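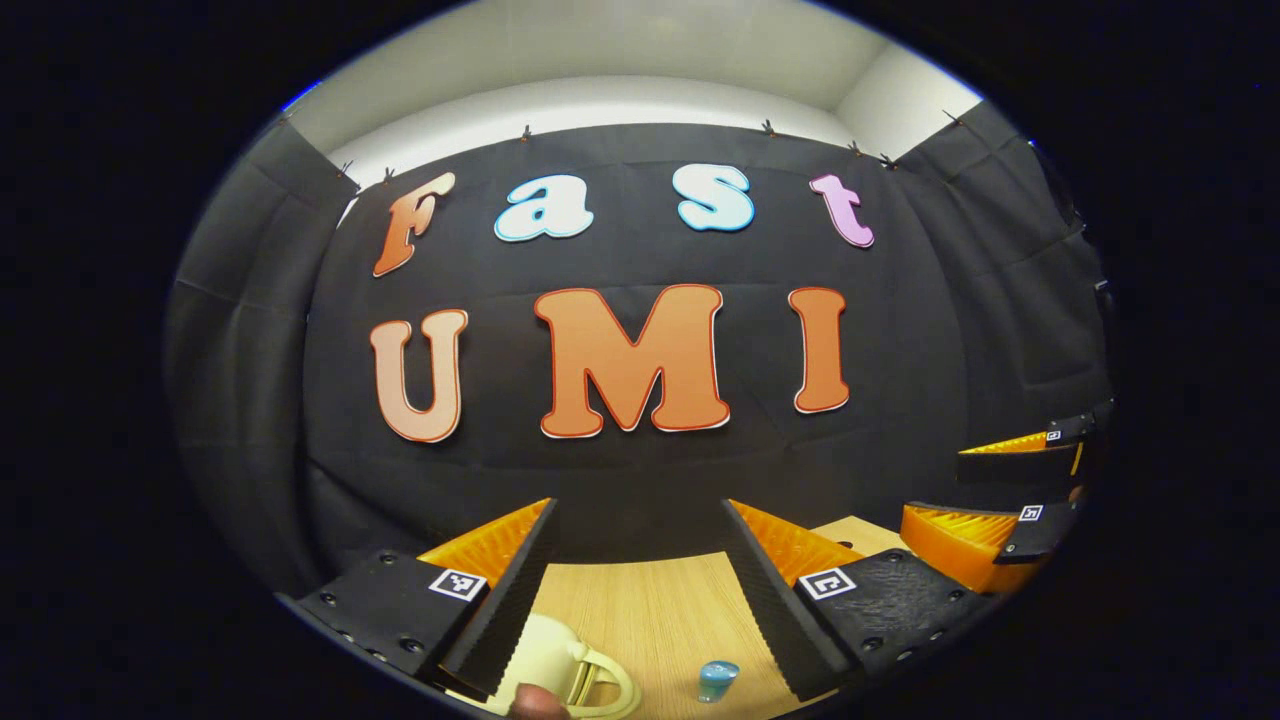 The bimanual project at Vanstead was graded on two numbers: usable demonstrations collected, and successful trials out of 20 on the last day of lab. The course required 300 of the first. Thitima Prasertsri had 683, and by the end of July she had begun to distrust most of them. She reviewed them at the desk nearest the lab door, with the playback at half speed and her hand flat on the space bar. Each one opened on the same stage, the black cloth clipped along its top edge, the big letters spelling Fast over UMI, the pale tabletop, a cream mug. The M served as her reference for aim. If it was near the middle when the recording started, the left gripper had been held straight, and she could move on to the next check.

The next check was the markers. Each gripper carried its small black-and-white squares, and Sivum, the software that turned video into trajectories, used them to work out how far the fingers were open. If a marker was lost for too long, Sivum wrote a zero in the log and the episode was rejected. After that came the timing check, and the timing check was where she had stopped.

The trained policy ran on the Guver, a pair of secondhand arms bolted to a steel bench in the next room. It did the task. It reached for the mug with the left gripper, set it upright, and passed it to the right. But it paused. Each time, with the fingers on either side of the mug and the pads not yet touching it, the left arm held still for a little under two seconds. Then it closed.

The pause cost nothing in the grading. The rubric in the Lau Lab handbook allowed a full minute for each trial, and the Guver finished with time to spare. The instructor had watched it twice and written "hesitates, acceptable" on the interim sheet. Thitima had copied this into her own notes and underlined it, and then had gone back to the first episode and started to watch.

A pause in a learned policy has a short list of ordinary causes. The network can be slow to return an action. The data can contain two different ways of doing the same thing, and the policy can settle between them. The position estimate can drift, so that the arm waits at a point it believes it has not reached. She took these in order. She logged the time for each action and found nothing late. She plotted every approach on a single chart, and they lay over one another like hair that had been combed. She ran the calibration again, at night with the hallway lights off, then in the morning with them on, and the estimate held both times.

That left the demonstrations themselves. She wrote a script to find the moment of each grasp and measure how long the left gripper had been still before it. The result was a bar chart with a tall block and a gap. From episode 1 to episode 557, the gripper waited. From episode 558 to the end, it did not.

She did not need to look up what had happened at 557.

Her lab partner had left the course after that session. He had been on the left gripper from the start and she had been on the right. Neither of them had been good at it. In the first week they knocked the fingers together so often that a screw worked loose, and they lost an afternoon looking for it under the bench. It was Thitima who proposed a callout. He would bring the left gripper up to the mug and stop. She would check that her own gripper was clear and say "close." He would squeeze the trigger. She had written it up as a half-page procedure and taped it to the side of the cabinet. It was still there, with a coffee ring on it.

The collisions ended that day. The procedure never came down. By the second month they no longer needed it, and she remembered knowing that they no longer needed it, and saying the word anyway, several dozen times an evening.

He gave his notice to the instructor by email and to her in person, while coiling a cable. There was a job in another city that would not wait for the end of term. He asked whether she wanted him to stay for one more session. She said the dataset was already over the minimum. This was correct.

For the remaining episodes she worked both grippers, one in each hand, and there was no one to say the word to. Her right wrist ached. The approach was less smooth, the handoff was quicker, and the fingers closed as soon as they arrived.

The playback had no sound. Sivum stripped the audio on import to save space, and the raw files had been cleared from the recorder each week to make room. She checked the shared drive in case one had been missed. None had. What remained was video and six columns of numbers per gripper, and in the numbers, before every grasp, a flat stretch in which a person had stood with his arm out and waited to be told.

She opened the project notebook and wrote the finding down in the form the course wanted.

Symptom: left arm dwells before grasp. Cause: operator dwell in episodes 1 to 557, introduced by verbal callout. Policy has no audio input and reproduces the dwell only. Proposed fix: trim the still segment from each affected episode and retrain.

The trim took eleven lines of code. She tested it on one episode and watched the result. The gripper came in, the orange pads were either side of the mug, and then with a small jump they were closed on it. The M shifted a little between one frame and the next, where his hand had drifted while he waited. She smoothed the jump over a few frames. She ran it on a second episode and a third. It worked on all of them. She saved the trimmed set under a new name beside the old one and started the training job before going to get dinner.

It finished a little after four in the morning. She had slept in the chair with her jacket over her knees. The job had written its checkpoint and its loss curve, and the curve was lower than the old one by a margin she would be able to put in the report.

She loaded the trimmed policy on the Guver and placed the mug on the bench. The arm came up, closed, lifted, turned, and handed over. The right gripper took the mug and set it down on its base. The whole cycle was shorter by the length of the pause and nothing else was different. She ran it again, and once more with the mug turned so that the handle faced the other way. On the sixth run the grippers touched at the handoff, lightly, with the click she remembered from the first week. The mug stayed up. She marked it as a success with contact.

She kept going until she had a full set. The trimmed policy succeeded on 19 trials out of 20, with contact on four. She wrote this in the table. Then she loaded the old checkpoint, as the procedure for any comparison required, and set up the mug in the same place.

The left arm rose from its rest and moved in along the combed line. The fingers stopped on either side of the mug. The motors held their position with a thin, steady sound. She had a pencil in one hand and the stopwatch in the other, and her thumb was late on the button.

"Close," she said.

The gripper closed. It would have closed at that moment in any case. She noted the dwell as not recorded, returned the mug to its mark, and ran the trial again without speaking. It came to 1.8 seconds. The next was the same.

The old policy succeeded on 19 out of 20 as well. It had no contacts. She looked at the two rows for a while. The difference was plain once it was on paper. During the pause the right arm, which had been drifting forward in both versions, had time to settle back out of the way. The callout had been written to keep the grippers from hitting each other, and it was still doing that.

The final form had one line for the checkpoint to be graded. She entered the old one. Under "known issues" she wrote that the left arm dwells before grasp, and under "corrective action" she wrote "none — dwell provides clearance for right arm, see table." The form asked for the names of all persons who had contributed demonstrations, with the range of episodes for each. She filled in both lines for 1 to 557 and one line for the rest.

At seven the building opened and the morning group came in for the bench, carrying a box of wooden blocks. She told them the arms were still warm and that the left one would need to be homed. One of them asked whether she was finished with the cloth and the letters in the other room. She said they could use the table, but to leave the clips where they were, and went to take the page down from the cabinet. The tape had gone brittle and it tore at one corner. She put the page in the notebook behind the table of trials and numbered it.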